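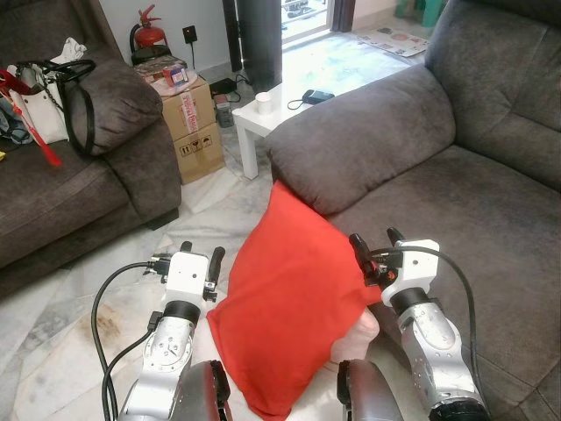 Figure 2. A red cushion beside the front of a sofa armrest, one corner up.

4.2 Cushions and the problem of where they live

Of all the objects in our living room corpus, the cushion gave us the most trouble. A mug has a cupboard. A remote control has, at least in principle, a tray. A cushion lives on the sofa in the sense that a cat lives in a house: it is expected there, and it is often somewhere else. When we asked households in the Briltent study to write down the proper place of each soft item in the room, the answers for cushions ran longer than those for any other object, and agreed with each other least.

The written answers fell into two camps. The first, which we call placers, named a spot. Typical entries were "left end, against the arm" and "one each side, the stripy one is never in the middle." The second camp, the tossers, named a surface and left the rest to gravity. One entry in full reads "sofa." We had hoped to find an intermediate group whose members cared about the spot but could live with some drift, as this would have made the coding scheme much easier to defend. We did not find it. People who cared cared a great deal, and several added drawings.

Orientation made matters worse. A square cushion can be set on its side or on its point, and the difference turned out to be a matter of some feeling. Figure 2 shows a plain red cushion with one of its corners up near the armrest, so that the outline is closer to a diamond than a square. Our first coding manual had a single label, "upright," which would cover this and half a dozen other arrangements that no placer would accept as the same thing. The revised manual (coded after the May pilot) separates "edge down" from "point down" and adds "leaning" for cushions that seem to have an opinion but not a firm one. Coders are told to judge by the lowest corner or edge and to ignore the creases.

Creases deserve a word of their own. The cover in Figure 2 is matte and has soft folds running across the middle, and two of our early coders wished to record such folds as evidence of recent sitting. We sympathize. It is the sort of inference one makes all day in one's own home, usually about a relative. But a fold in a cloth cover may be left by a head, a laundry basket, an indifferent filling or the way the cover was sewn, and the still pictures do not say which. The label was dropped. "Plumpness," a five-point scale that survived one meeting longer, was dropped with it.

The full set contains 3180 still pictures, taken in homes recruited through the Fikudell neighborhood lists and in the furnished rooms at Ilia. Each picture was coded by two people working apart, who then met to argue. The arguments over tables and shelves were short. Those over sofas were not, and the longest of them – we have the notes – concerned whether an item resting partly on top of another should count as "on the sofa," "on the other item," or "in a pile." We settled on "pile" for any stack whose parts could not be moved one at a time without disturbing a neighbor. Households, it should be said, rarely use the word of their own possessions. They have heaps only when visiting.

We also compared the written answers with the state of the rooms during 20 unannounced evening calls, arranged with the households' consent and at some cost to our welcome. Placers' cushions were found in the named spot less often than their owners predicted. Tossers' cushions were always where their owners said they would be, a result that follows from the breadth of the claim and should not be taken as a finding about character.

Earlier work on household order, including the Doãn interviews, treats soft furnishings as background: things that are straightened when everything else is done. Our diaries suggest a different sequence. In most homes the cushions were the first items touched, before toys, cups or newspapers, and in many they were touched again at the end. Straightening a cushion takes a moment and improves the look of a room out of all proportion to the work involved, and several diarists reported stopping there. We have coded these evenings as "tidied," following the diarists' own usage. Section 4.3 takes up blankets, for which no household could supply a written rule at all.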